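Feb 14, 2026 — sourdough starter / flour trial, Nenby batch

Saturday, so the heating is off until noon and everything is slow. Starter at 4 hours had barely moved. Gave it longer and went off to do the flour weights instead.

Flours today: Kandivwood strong white, Kandivwood wholemeal, and the last of the Fordale rye from June. Rye smells fine but it is old. Wrote the month on the lid so we stop arguing about it.

Feed for each jar — 49 g starter, 100 g flour, 100 g water. Tap water, left out overnight. Sutrisno wants bottled for the next round, to rule out chlorine. Fair enough but he can carry it up the stairs.

White: slack, big bubbles at the side, smell mild, a bit like yoghurt.
Wholemeal: thicker, domed nicely, pulled away from the glass when tipped.
Rye: paste. Always paste. Rubber band mark didn't help as it climbs up the glass and sticks, so you can't tell what is rise and what is smear. Use a wider jar next time.

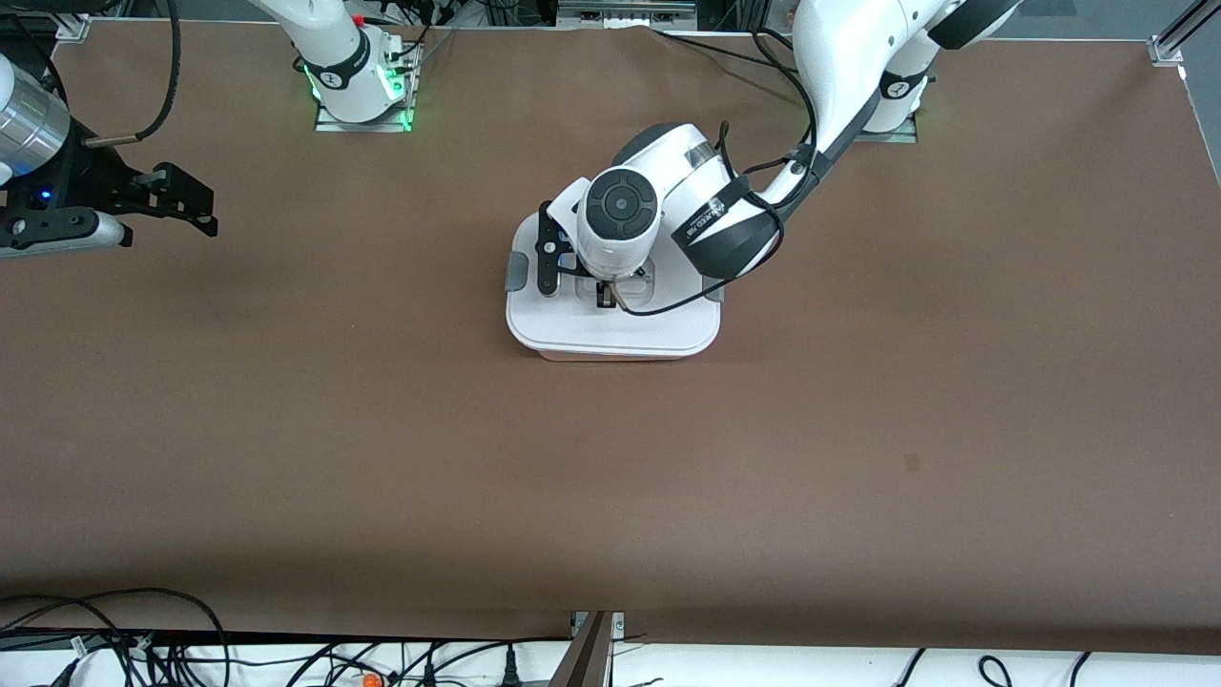

Wholemeal peaked first, then white, rye last and not by much. Same order as the Sutanto notes, though those were done in a warmer room so don't lean on it. I missed the actual peak on the white, was on the phone. Put down "before lunch" and leave it at that.

Float test on all three. White floated. Wholemeal floated then rolled over and sank, no idea what to call that. Rye sank straight off, which tells us nothing, rye does that anyway. I'd drop the float test completly, it only makes people feel better.

Dough made up from the white and the wholemeal, all in one, total 2,138 g in the big bowl. Salt went in late — forgot it, kneaded it in after the first fold. Dough tightened up quick once it was in. Folds after that were fine. Less sticky than last week, could be the cold.

Scale drifting again. Reads a couple of grams over when nothing's on it, tare seems to fix it untill you lean on the bench. Needs new batteries before we blame the scale.

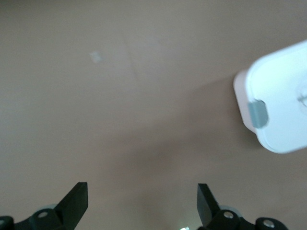
To do before next round

Batteries for scale
Wider jar for rye
Ask Sutrisno where the second thermometer went
New bag of Fordale, bin the old one after the side-by-side
Bake from fridge tomorrow, one loaf with lid and one without, same shelf
Write the salt in at the TOP of the sheet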